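Quick one before the late shift, tea going cold.

So the clearing-out desk at Grajales is down to 2 of us in the evenings. Used to be more. The sorting of returns is going over to the arm, bit by bit, and everything gets tried in the simulator first, which is now most of my job. I used to pick things out of boxes. Now I watch a screen where something else does, and type up what it got wrong. Bivix for the room and the objects, Furko for the notes. Furko logs me out constantly.

Two views from the same set-up, headphones and knife in the box, cup and bowl over on the shelf unit:

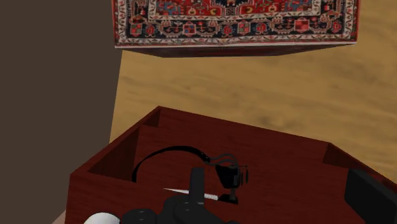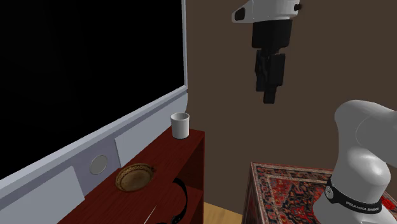 My back is better, I'll say that. No more leaning over crates till ten at night. But I miss the talking. You could sort and chat at the same time, you can't really watch and chat, or I can't. By 3 in the afternoon my eyes are gone.

Pay's the same. They've said it will stay the same, in writing, fine. What changed is who gets asked. When a handle snapped or a blade turned up loose you shouted across and somebody who'd been there years told you what to do. Now it goes in a note and the answer comes back from the Jomance lot, next morning if your lucky. I've done 400 notes since November. No idea how many get read.

Training was 3 mornings. Not enough. Asked for more, got a link.

Some of the younger ones love it and good for them, they're quick with the menus. I'm geting there. Wrote my own crib sheet, it's taped inside the locker door, take a copy if you work here and want one.

Right, bus. Will do the bit about the new rota tomorow.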